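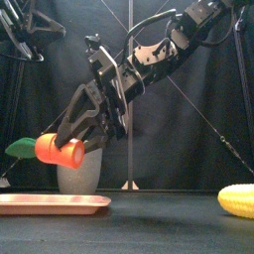

A play-food carrot with a green felt leaf, above a gray cup. A pink tray is in front and a yellow corn cob lies to the right.

Trastton updates play-food sorting set for early classrooms

Apr 7, 2025

Trastton has revised the contents and written instructions of its Peltari play-food sorting set, which is sold to preschools and toy lending libraries. The new version replaces the one released in October. Orders already placed by schools in Villanueva will be filled with the revised set at the old price.

The main change concerns the containers. The earlier set came with two identical trays, and children sorted the vegetables by color. The revised set pairs a shallow tray with an upright cup, so that the same pieces can also be sorted by shape and by the way they fit. A short piece such as the carrot can be placed in the cup. Longer pieces are meant for the tray.

"Teachers were already using their own cups," said Nélida Farías, who manages the Peltari line. "We measured what they had on the shelf and picked a size in the middle."

The cup holds 300 milliliters and has a flat base. Farías said taller samples were rejected after they tipped over too often when a piece caught on the rim. The tray keeps its low edge, which lets a child slide a vegetable out without lifting it.

The carrot has also been changed. Its felt leaf is now fastened at a deeper point in the end of the body. On the October version the leaf was glued to the surface, and lending libraries reported that it came loose with repeated pulling. Owners of that version can request a replacement carrot by mail at no charge. The corn cob is the same part as before, and its product number has not changed.

Packed for shipping, the full set weighs 910 grams. Trastton advises wiping the vegetables with a damp cloth and letting them dry in open air. Pieces with felt parts should not be soaked or put in a dishwasher. The cup and tray may be washed by hand in warm water.

The instruction sheet was rewritten by Walid Aoun and now fits on one folded page. It lists a basic activity, in which each vegetable is matched to a container, and a harder one, in which the child is given the order in advance and has to remember it. Cards from the earlier set can be used with either activity.

Wonent will handle distribution to schools and libraries. Replacement cups and trays will be sold singly through the same catalog, and felt leaves will be supplied only as part of a complete carrot.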